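Subject: Re: [oldhouse-plumbing] Low-flow or leave it alone?
From: Abhishek Bhatt
Date: October 21, 2019

On the water bill question, Pirkance wrote:

> We're at 483 gallons a week over last year and I can't find a leak.
> Is it worth replacing the toilet, or do I start with the supply line?

Start with the dye test! I love this one. Put 10 drops of food coloring in the tank, leave it 50 minutes, and don't let anyone flush. If color shows up in the bowl, it's your flapper, and a new flapper costs next to nothing. I did this all over our building on Hakton Street and was grinning like a kid by the end of it. 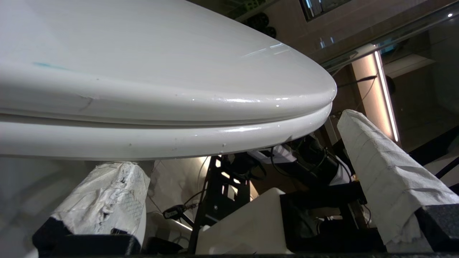
Lid and seat ring, both closed.

If the bowl stays clear, read the meter at bedtime and again in the morning before anyone runs a tap. A change means water is going somewhere, so shut the valve to the house and read it again. Still moving? Then it's the line from the street, and you'll want a plumber.

The old Blöndal fill valves also creep up over the years until water trickles down the overflow tube. Take the tank lid off and listen. Turning the float screw down a little fixed ours (so satisfying). 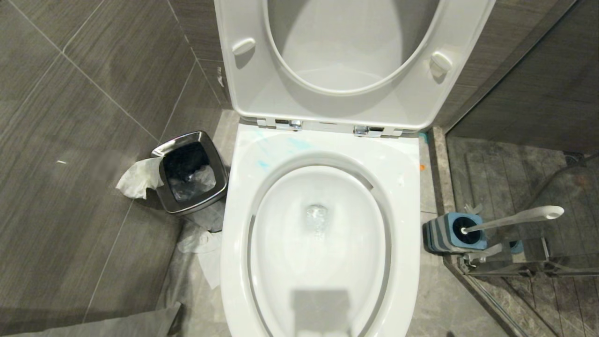
Seat up, with the two bumpers and the hinges.

I wouldn't replace anything until you've tried all that. We had $400 set aside for a Trultau and haven't touched it. Please post your meter numbers, I really want to see them! I'm away for part of November but will read everything when I'm back.

Abhishek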